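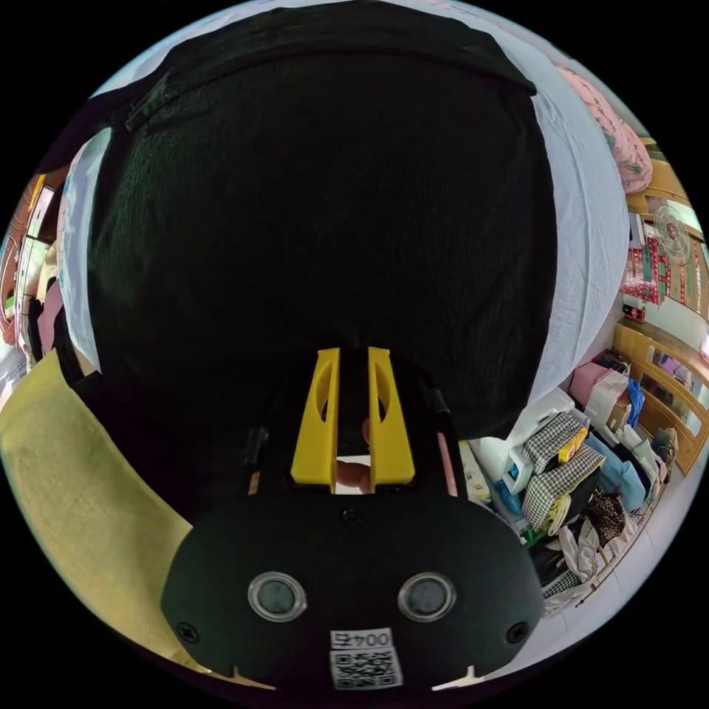 Fig. 1. Black ribbed fabric on the white sheet, with the bags and boxes over by the glass-doored cabinet.

Where Do the Clothes Go? A Project on Tidying One Bedroom
Mabli Mathias, Home and Community Studies, Bunberg College
Project adviser: Refugio Aguirre
Submitted 2018-07-22
14 shares 3 comments

Introduction

When we were asked in April to pick a project topic that had something to do with the way people live at home, most of my class went straight for cooking, and I very nearly did too. What changed my mind was a visit to my aunt's, where I sat on the edge of her bed talking to her for a whole afternoon while she moved the same armful of clothes from the bed to a chair, then from the chair to the top of some bags, and then, when it was time to sleep, back to where it had been before lunch. She laughed about it and so did I, but on the bus home I kept thinking about it. She isn't a messy person at all. She has a good cabinet and plenty of bags and boxes, and she still had nowhere to put a sweater down for the night.

So my question became a small one, and I have tried to keep it small: in a bedroom that already has enough storage, why do the clothes end up on the bed, and what sort of sorting helps them get off it again? I should say early on that I was given a lot of room to wander with this, and I wandered. Mr. Aguirre read a first draft that was 20 pages long and wrote "lovely, now find the bedroom in it" across the top. I hope this version is closer.

What I read beforehand

There is less written about ordinary tidying than I expected, at least in our library. There are plenty of books that tell you how your closet ought to look when you are finished, and very few that say much about the middle part, when everything is out and you are tired and want a snack. The most useful thing I found was an old Bunberg class handout by a former student named Bulik, who suggested sorting clothes by "how soon you will want it" and leaving the kind of garment for later. Everyone in my family sorts by kind (shirts with shirts, pants with pants), so I was curious to see how the other way would feel. I will call it the Bulik sort from here on, because it saves words and because I think whoever Bulik was deserves a bit of credit.

How I went about it

I wanted a real bedroom that was being used for everything a bedroom gets used for, and I was lucky to be offered one in the Dukham building, where the Ateş family very kindly let me come in more than once and never made me feel I was in the way. I brought a notebook, a roll of paper tape and a packet of blank cards. I had a spending limit of 200 for the project and used 19 of it, all on the cards and tape, and I'm rather proud of that.

The rule for each session was simple. Start with the bed, because the bed is the biggest flat place in the room and it is the one you need back by evening. Spread a clean sheet. Pick up one thing at a time, decide where it belongs, and if you can't decide, put it on the undecided pile and keep moving. I wrote down anything that made people stop.

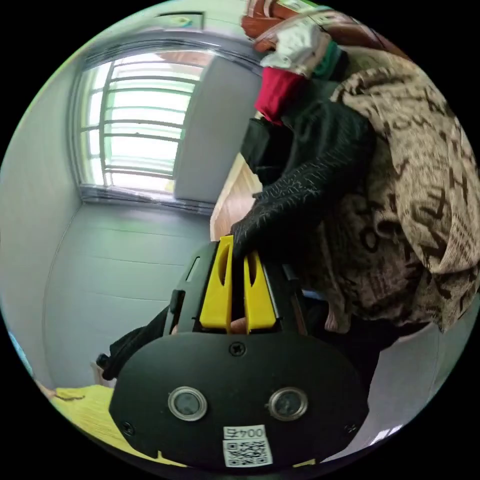
The undecided pile turned out to be where most of my notes came from, and I have to admit I had planned to give it only a couple of lines. I thought it would be full of worn-out things that people felt guilty about. Mostly it was things that had got tangled up with other things, and so stopped looking like themselves. The crimson cloth lying over a white garment, which was itself bundled up with a strip of green fabric, is just the kind of case I mean: to know where any of it belongs, you first have to take the bundle apart, and that is a separate job that people put off. After I noticed this I made a new card that said UNDO FIRST, and from then on a bundle went under that card and didn't hold up the rest. It made a bigger difference than the Bulik sort did, if I am fair about it.

Dark fabric was the other thing that slowed everybody down. A black sweater, a black skirt and a black scarf all look like one dark shape once they have been dropped on top of each other, and you can stand there for quite a while looking for a neckline. I tried this out on my own bed at home with my own clothes, first over my navy blanket and then over a plain white sheet, and the white sheet was so much easier that I stopped using the blanket for it altogether. You can see the outline, you can find the seam, and you can lay the thing straight before you fold it. My grandmother always ironed on a white sheet and I had assumed it was just about keeping things clean. Maybe she knew this too - I never thought to ask her.

The bags by the cabinet

I want to spend a little time on bags, because I started out being against them. In my proposal I wrote that bags were "a way of not putting things away," and I believed it. Then I looked properly at the pile on the right side of Figure 1, where there is a pink bag and a blue one, a white paper one, and two in houndstooth check, and it occurred to me that no two kinds of bag in that pile would be easily confused, apart from the matching pair. If a person knows that the blue bag is the one for winter socks, then the blue bag is a drawer! It is a soft drawer that sits on the floor, but you can find it from across the room, and you can carry it to the bed when you need it.

The trouble comes when the bags stop meaning anything. Two matching bags are hard to tell apart, so it helps if they hold the same sort of thing, or if one gets a card tied to the handle. And a small box set down on top of a bag (the yellow one in the figure is sitting just like that) makes it a little less likely that the bag will get opened, and a bag you don't open slowly turns into one you have forgotten about. I have three of those in my own room, and I went home and opened them while I was writing this section. One had my missing swim goggles in it.
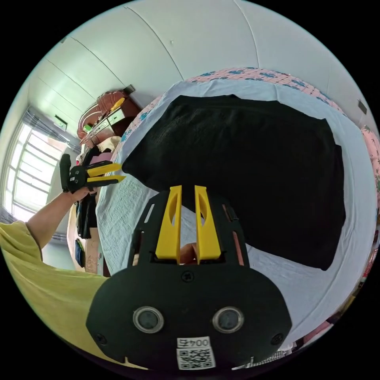

Once I had come around on bags, I went back over the Bulik sort and tried to match the two ideas together. "Wanted this week" should go in the cabinet or on a hook, where a hand can reach it without lifting anything else. "Wanted this season" can go in the bags, as long as each bag keeps to one meaning. "Wanted next year" should go high up or far under, in something with a lid. It sounds obvious written down, and Mr. Aguirre said so in the margin in a kind way, but it is different from how I was taught, where the nicest clothes got the nicest storage however seldom we wore them. My good wool coat had the best hanger in the house all through July.

Things I would do differently

I would write less in the notebook while people are working and more straight afterward. I have 863 lines of notes and a good many of them say things like "folded again?" with no clue as to what was folded or by whom. I would also bring the cards already written, in thick marker, and not stand there asking how to spell things.

I would have liked to try the same method in a child's room, and in a room shared by two people who don't agree about tidiness, like my sister and me. The Bulik sort depends on one person knowing what she will want soon, and I suspect it gets a good deal harder when there are two opinions in the room. It could be a nice follow-on for somebody next year, and they are welcome to my tape.

Finally, I would leave more time at the end of each session. Folding is quick, but carrying everything to its place takes longer than you'd think, and it always falls in the part of the afternoon when everyone is ready for tea.

Thanks

Thank you to the Ateş family for the welcome and the endless tea, to my aunt for letting me write about her chair, and to Mr. Aguirre for reading two versions of this and being patient about both. Any mistakes are mine. The cards and a clean copy of my sorting chart are in the project cupboard in the Home and Community Studies room, second shelf, behind the sewing box.

3 comments Share this report

More student projects
- Soup for a Crowd: Feeding the Dukham Building Potluck
- Mending Before Buying: One Family's Sewing Basket
- What We Keep Under the Sink
- A Year of School Lunches

Contact the Home and Community Studies office | Copyright Bunberg College | Back to top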